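Notas para la charla: el kit de dos brazos de Ogola, visto por quien tiene que firmar el pedido
Sala Kondport, ocho minutos y turno de preguntas

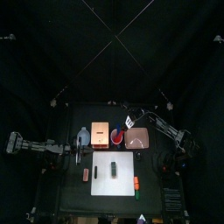 1. Qué se compra
Dos brazos con pinza, la mesa, las cortinas negras y una licencia de Bramunov, el programa que los mueve. Decir el precio despacio y beber agua. El catálogo promete «montaje en una tarde». No especifica de qué latitud.

2. La tarea
Señalar la botella azul claro y el vaso con los utensilios. El ejercicio consiste en ordenar cosas de casa, o sea, lo que cualquiera de la sala ha dejado sin hacer esta mañana. Los rotuladores son mi parte favorita: ruedan.
(Pausa. Si nadie se ríe, seguir.)

3. Resultados
De 100 intentos con la botella, 90 buenos. Con los rotuladores, no tanto — el comercial lo llama «margen de aprendizaje». Skanel, el kit rival, sale unos 7 puntos por debajo en la botella, pero su manual está traducido por una persona.

4. Lo que no viene en la caja
Paciencia, una regleta decente y alguien que vuelva a colocar los objetos tras cada intento. Ese alguien fui yo, todo junio.

5. Cierre
¿Lo recomiendo? Para un laboratorio, sí. Para recoger la cocina, una bayeta. Dejar la tabla de precios en pantalla durante las preguntas y no mirar a los de compras.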